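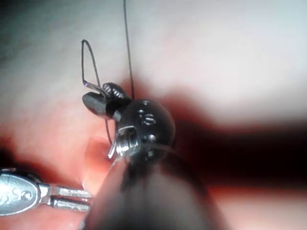

Dralthorpe Growers and Smallholders board
Farming policy and meetings

Thread: Anyone else at the soil and water session in Cikholm?

hedgebottom_jen
27 May 2024
Got back last night and my head is still full of it. I went as one of the smallholder reps (my first go at anything bigger than the parish hall!) and I'd love to compare notes. The morning was all speeches, as you'd expect, but the afternoon group on small farm water storage was great, and the draft text now has a whole paragraph on ponds and shared reservoirs. We've been asking for that for ages. Roya Zarei chaired our room and kept it moving without cutting people off.

tupmeadow
I was in the other room, on land tenure. Much less cheerful in there. We spent most of an hour on whether the text should say "encourage" or "support" and then broke for coffee with it still in brackets.

hedgebottom_jen
Oh no, was that the row we could hear through the wall?

tupmeadow
That was us, yes.

Olddrove
Sorry to be the grump, but what does a paragraph on ponds get anyone? I've 9 acres and a borehole licence that took two years. I read the last lot of recommendations from front to back and there wasn't a penny behind any of them.

hedgebottom_jen
Fair, and there's no money in this one either. But our own council turned down the Hviid reservoir scheme partly on the grounds that there was no policy wording to hang it on. So wording does matter to us a bit, even if it's dull.

Olddrove
They turned Hviid down over the access road. I was at the meeting.

hedgebottom_jen
The road was one reason, the policy bit was the other. It's in the decision letter, I'll dig it out and post it.

k_pellow
Does anyone know how many written comments went in on the draft? Somebody told me 499.

tupmeadow
458 by the closing date, according to the sheet on the registration desk. Perhaps 499 is with the late ones added, I didn't ask.

k_pellow
Ta. More than I thought, either way.

marshside_ted
Mine was one of them and I never even had an acknowledgement. Did Orkora get up and speak again? Last time they had a slot longer than all the farmers put together.

hedgebottom_jen
They did a short talk on the pump trial and took questions. I thought it was quite useful, to be fair to them.

marshside_ted
Useful for selling pumps.

tupmeadow
I'm with Ted on that one. Put them in the lunch hall with a table like everybody else.

hedgebottom_jen
We'll have to differ! Anyway, the revised text is meant to be out in July and there's another round of comments after that. I'll put the link up when I get it. Olddrove, found the letter, it's second paragraph from the end. Sending you a copy now.

Olddrove
Got it. All right, it does mention policy. I still say it was the road.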